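4. Table layout and the play food set

4.1 Why only two items

Most studies of pretend meals in early childhood put out a full tea set. Cups, jug, four plates, a cake that comes apart, fruit with velcro. We did that too in the April pilot, and the coding was a mess. Coders could not agree on what counted as serving when there were nine things a piece of bread might end up on. Agreement on "food placed" was fine, agreement on "food served" was poor, and the second one is what the paper is about.

So we cut down. One dish, one food. The idea goes back to the Jaiswal layout, which used a single bowl and a single biscuit, though with older children and on the floor. We kept the single pair and moved it up to table height. Everything else in the Tostden set stayed in its tub for the whole of this part of the study.

4.2 The dish

A small round blue plate, shallow, with a raised rim and a flat well. The rim matters for coding. Bread inside the rim is "on", bread touching the rim from outside is "beside", bread resting across the rim is "partial". Three codes, no fourth. In the pilot we had a "leaning" code and dropped it, as coders used it for anything they weren't sure of.

Colour was chosen against the table. A white plate was tried first and was hard to see the edge of on the recordings. Blue gave a clear outline under every lighting setting we had, and it also gave us an easy word for the prompts ("the blue plate"), which the younger children picked up faster than "the dish" or "your plate". We did not test other colours. Red was left out on purpose, there is a red apple in the larger set and we wanted to keep the colour words apart for the later sessions.

4.3 The bread

Toy bread from the Tostden set. Pale cream loaf shape, rectangular, with a row of rounded browned bumps along the top like a pull-apart bun. Children called it bread, buns, a loaf, toast, and in some 5 cases cake. All were accepted. The adult repeated whichever word the child used first and stuck with it for the rest of the trial.

The loaf has a clear top, so which way up it ends up can be coded. We took "bumps up" as the upright position. Orientation turned out to be the more interesting measure, more so than final position, see Section 5. A child who only wants to clear the table has no reason to turn the bread over. A child who is serving it often does.

Size was checked against the plate before we settled on the pair. Note that the loaf is longer than it is deep, and so a lengthwise placement and a crosswise one look quite different from the side. Coders were told to ignore this and go by the rim.

4.4 The table

Plain white tabletop, matte. No cloth, no placemat, no marks. We considered a printed placemat with a circle for the plate and rejected it, a printed circle tells the child where things go and then we are measuring matching, not serving. The matte surface also cut down on glare, although the plate itself still picks up a highlight in the well.

A second white table was pushed up to the main one. The join between them was not used as a boundary in the coding. Objects were set out on the main table only, and a trial was stopped if either one crossed onto the second table and stayed there. This happened less than we expected and those trials are left out of the counts below.

4.5 Start positions

The plate went near the middle of the main table and the bread farther back, upright on its long side. Figure 3 gives the start layout. The gap between the two is deliberate. With the bread right next to the plate, nearly every child in the pilot put it on straight away, before the prompt was even finished, and there was nothing to compare. With the gap there is a pause, a look, then either a reach for the bread or a reach for the plate. Bringing the plate to the bread was coded as its own move and is reported separatly.

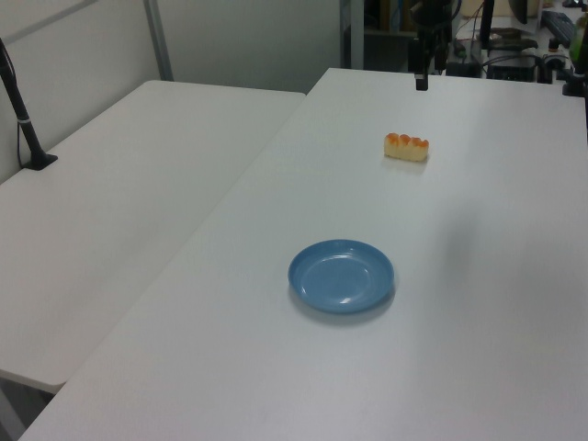
Figure 3. Start layout for the single-pair trials: blue plate near the centre of the table, toy bread set farther back.

Between trials the adult put both objects back by hand. No template was used, so there is some drift in the exact spots. We looked at whether drift predicted outcome and it did not, at least not at the grain we were able to measure. Anyone repeating the work might want light pencil ticks on the tabletop. We thought of this too late.

4.6 Trials and counts

In total 148 trials were kept for the single-pair layout. The wider Skoturcombe recordings come to 2532 trials over all layouts, including the full-set ones from the pilot, which are not analysed in this section. Coding sheets follow the Gretus scheme with the changes listed under 4.2, i.e. three contact codes, plus the orientation code and the plate-to-bread move.

Prompts were kept short. "Can you put the bread on the plate?" for the direct condition, and "I'm hungry" for the open one. No pointing. The adult looked at the child, not at the objects, which is harder than it sounds and was the main reason for throwing out trials. Second most common reason was the bread being eaten, or at least chewed on. Those were coded as play but not as serving, and the loaf was wiped and the trial run again if the child was still willing.

4.7 Limits of the layout

One plate and one food is not a meal. Some children looked for a second plate for the adult, or asked for a knife, and the layout has no way of giving credit for this. We noted such requests in the free comments but did not code them. The bare white table is also unlike anything most of the children eat at, and may have made the task feel more like a test then a game. A later round with a cloth and two plates is planned, with the same bread so that the orientation measure carries over.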